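Wastebaskets get a wipe-down on our floor
Posted 2020-02-13 in Building News

If you've walked down the carpeted hallway at Stesberg lately, you may have noticed the bins looking a bit sorry for themselves. I know I have! There were scuffs, specks, and something on one of them that I'm pretty sure was coffee from back in August. So I was really pleased to see the wastebaskets on our stretch finally getting some attention, and by hand too, with plain old tissue.

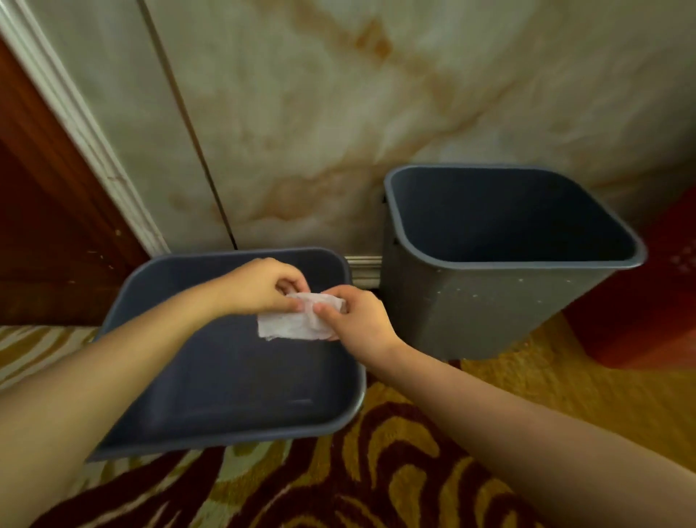
Tissue at the ready over one of the gray bins, with the second one standing by the wall.

The cleaning is part of the tidy-up the Likar office started on our side of the building (Mastau, across the hall, says they're doing theirs next). The idea is pretty simple. Empty the bins, wipe them inside and out, and put them back where people can find them. We have 5 hallways to get through and the plan is to do them all over 4 weeks, so please be patient if yours is still waiting.

I had a go at a bin myself after lunch, and let me tell you, the inside is the easy part. You can get a hand in there and go right around. It's the outside that takes the time, mostly up near the rim where everybody grabs it. Laying the bin down on its side helps a lot, and you can hold on to the rim with one hand and rub with the other.

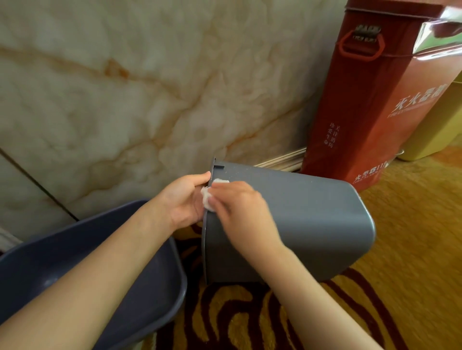
Working on the outside near the rim, next to the fire extinguisher box.

While we're on the subject, a couple of small requests. Please don't drop half-full cups in the hallway bins (the kitchen sink is right there, folks). And if you move a bin to vacuum or to get a cart through, put it back by the wall and keep it clear of the red extinguisher box, so the box can always be opened.

Amini, who share the copier room with us, have asked if they can borrow the cleaning supplies when we're through. Sure they can! I've left a box of tissues and a bottle of spray on the shelf above the copier. Just leave the bottle there when you're done, and drop me a note if it's running low. The next hallway up is the one by the mail room.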